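Briltcombe Station Footbridge Campaign - Your Questions

I get asked the same handful of things every week, so I've put my answers in one place. I'm not an expert, just someone who uses the station most days and got fed up.

What are you asking for?

A step-free way between the two platforms. At the moment the only crossing is the old footbridge, and if you can't manage stairs you have to go out by the car park and follow Lemieux Road the long way round. I've done it with a pushchair in the rain and it's no fun!

How many steps are there?

93, counting both sides. Yes, I counted them (twice).

Who is behind the campaign?

It began with me and a neighbour moaning on Platform 2. Now we've got around 200 people on the mailing list, plus a few of the businesses at Zunness Yard, whose staff come in by train.

Do I have to live in Briltcombe to sign?

Not at all. If you use the station, or would use it if you could get across, please sign. We do ask for a postcode so the council can see where people travel from.

Can I sign on paper?

Yes, there are forms at the Omum café opposite the ticket office. Ask at the counter - they keep them by the till.

Will there be lifts or ramps?

I'd be happy with either. Ramps don't break down, but they take up a lot of room and the far platform is pretty narrow. That's one for the engineers.

Where do I leave completed forms?

Drop them at our room at Zunness Yard, up to 6pm on a Tuesday. Put them in an envelope if you can, with "Footbridge" on the front. 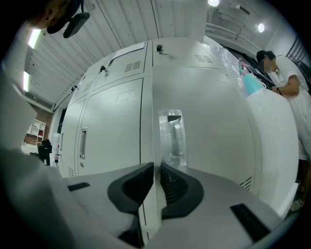
The metal locker cabinet, with its several doors.

When will we hear back?

The council has promised a reply in July. I'll email everybody on the list the same day, good news or bad.

Can I help with leafleting?

Oh, please do! The streets behind the station still need covering, and it's a nice walk if it stays dry.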